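Changes to short-term parking permits from August

The parking and highways office is changing the way it issues short-term permits for skips, scaffolding and removal vans. The new arrangements start in August and apply to every street inside the Marinho controlled zone, including the 64 bays on Holent Road that were added last year.

At present, applicants fill in one form for the bay and another for the obstruction, and each goes to a different desk. From August there will be a single form. It can be sent online or handed in at the Zova Street counter, which closes at 3 pm. 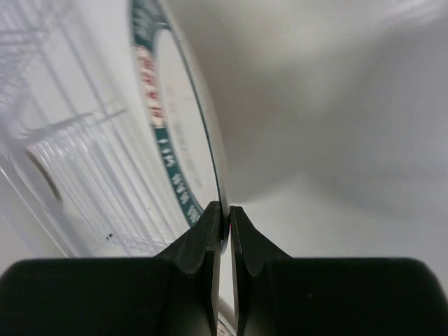 Applications should reach the office at least 2 working days before the permit is needed. Last year 222 came in later than that, and many had to be turned down because signs could not be put out in time. The office will still look at late requests where a building is unsafe or a water main has burst.

A permit covers one vehicle or one skip. If you need to keep a bay for longer than a week, you will have to renew, and the renewal can be done by phone. Skips left out overnight must carry lamps, as now. Scaffolding that stands over a footway also needs a licence, and that part of the process is not changing.

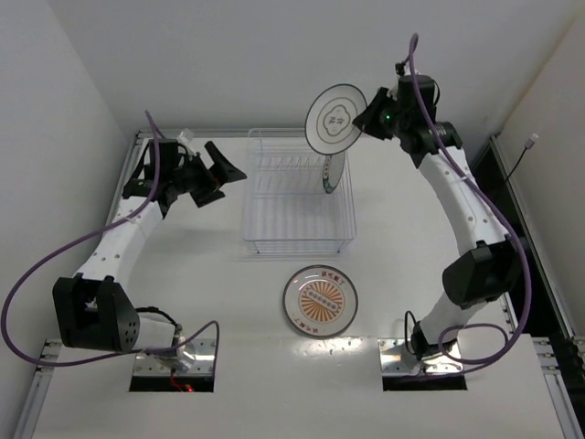
Permits already issued remain valid until they run out. There is no need to swap them for the new type.

Residents of Plillidero Court should note that their forecourt is private land. The office cannot issue permits for it, and requests should go to the managing agent.

Questions about the new form can be sent to Jarmo Juntunen at the parking and highways office. Paper copies will be available at the counter and in the library.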